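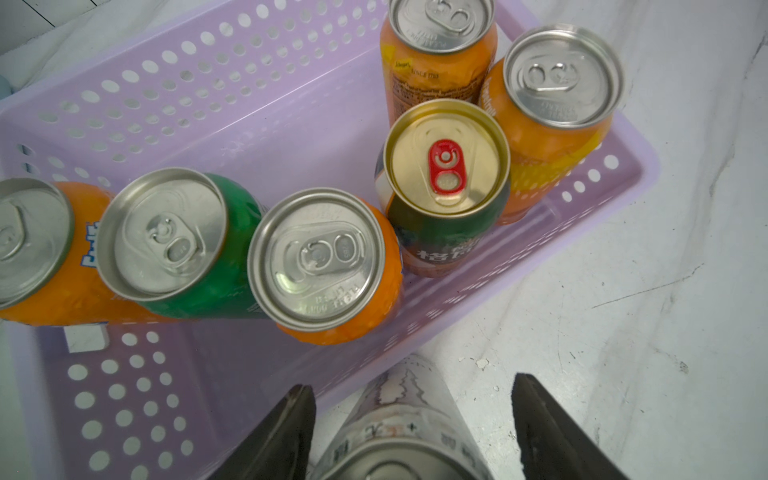 Why does a robot drop things?

A robot drops an object when its fingers close in the wrong place, close with too little force, or open too soon. The robot may not know that anything has gone wrong unless it has been given a way to check.

The Pundulell project in Stoston studies how robot arms can put groceries away. The arms practice with packets, vegetables and drink cans, and with plastic baskets to put them in. In August the project had a fault that lasted for several weeks. These pages explain what the fault was, how it was found, and what was changed.

How a robot picks up a can

A person who picks up a can of soda does many things without thinking. The eyes find the can. The hand opens wide enough. The skin feels the metal, and the fingers squeeze until the can stops sliding.

A robot must be given each of these steps. Cameras near the fingers send pictures to a computer. The computer works out where the can is and tells the arm how to move. The two fingers then close, and the computer has to decide whether the can is being held. That last decision was where the trouble began.

What went wrong

The computer used a simple rule. If the fingers had stopped moving, it decided that they were holding something, and it told the arm to lift.

The rule was correct most of the time. However, fingers can stop for other reasons. A finger may press against the edge of a basket. Two cans may stand so close together that a finger rests on the wrong one. In each case the fingers stopped, the computer decided that all was well, and the arm lifted. Sometimes the can slipped out on the way up. Sometimes the arm carried nothing at all and "placed" it in the basket with great care.

During one set of tests the arms made 2,000 lifts. In 496 of them, the can was dropped or was never picked up.
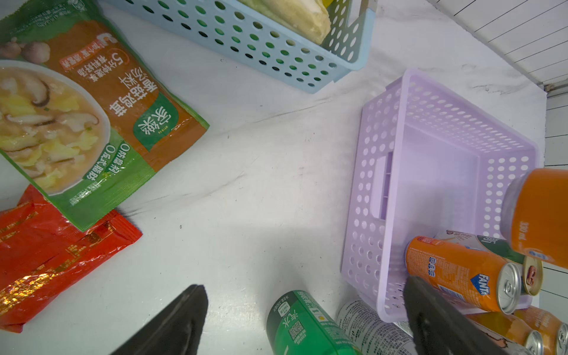
Tullska Young Readers Office

Why a dropped can matters

A falling can may seem like a small thing. The staff treated it as a safety matter. A full can is heavy enough to hurt a hand or a foot. It can also burst, and liquid must be kept away from wires and motors.

There is a second danger. A can lying on its side may roll, and a person who sees it roll will often reach out to catch it. Reaching toward a moving robot arm is dangerous. The arm may be strong, and it may not know that a hand is there.

For this reason the project has the following rules:

Keep hands away from the table while an arm is switched on.
Let a falling object fall.
Press the stop button first and pick things up afterward.
Tell an adult in charge about every drop, including small ones.

How the fault was found

At first the staff believed that the fingers were too smooth. New finger pads were ordered from Yensuk and fitted. The number of drops hardly changed.

The staff then watched recordings of the failed lifts slowly, next to the computer's own notes. The notes said "holding" again and again at moments when the recordings showed a can slipping. The pads had never been the problem.

What was changed

The computer now makes two checks. The first comes when the fingers stop: are they as far apart as they should be for a can? The second comes after the arm has lifted a very short distance. The arm pauses and the camera looks for the can between the fingers. If it is missing, the arm lowers, opens and tries again.

After the change the arms made 1,000 more lifts, and 2 cans were dropped. Each lift takes slightly longer than before.
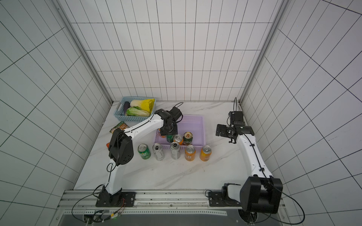 One reader wrote to ask why the robot could not simply squeeze harder every time, as her little brother does with the ketchup. She added that a very strong squeeze would surely have fixed the fault sooner.

A stronger squeeze would not have helped when the fingers were in the wrong place. It could also dent a can or crush softer food, such as a tomato. The project sets a limit on how hard the fingers may press, and that limit stayed the same throughout the tests.

Words to know

Fault: something in a machine or its instructions that makes it work wrongly.
Gripper: the part of a robot arm that holds things.
Stop button: a button that makes a machine stop moving at once.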